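Dodside Humanoid Loan Program -- Frequently Asked Questions

Last updated 18th August

What do I get when I book a loan?
One full-size humanoid, a charging stand, a laptop with our software on it, and a person from our team for the first morning. Ebere Danladi runs most of those mornings and she loves questions, so save up your strange ones!

Who is it for?
Schools, labs, small workshops, theater groups. If you have a flat floor and a door wide enough for the crate, you can probably host one.

Do I need to know how to code?
No. The Plondolard editor lets you pose the arms by hand and save each pose with one click. If you do code, there's a Python library too, and it's a joy to use (I wrote my first wave in an afternoon and then spent the evening making it slower and slower until it looked polite).

How careful do I have to be with the hands?
Fairly careful. The fingers are the part people fall for first, and they're also the part that gets bumped most. Keep them clear of table edges and don't lift the robot by them.
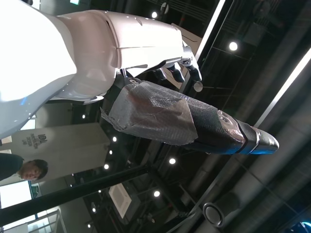 Grip settings start at the lowest level, and we'd love you to stay there for your first session. Foam blocks and soft balls make great practice objects. Once your group is comfortable, move up one level at a time.

Can we put our own covers or padding on it?
Yes, please do! Foam and tape are both fine on the outer shell. Leave the vents and the stop button uncovered, and take everything off before you pack up.

How much does it weigh with the crate?
About 407 pounds. Our driver brings a lift cart.

How long is a loan?
Three weeks. You can add time if the next group hasn't booked yet -- February is usually quiet, so that's a good month to ask.

What if something breaks?
Press stop, switch off at the base, and write to Yakubu Eze at the repair desk with the loan number from your booking letter. Normal wear is covered.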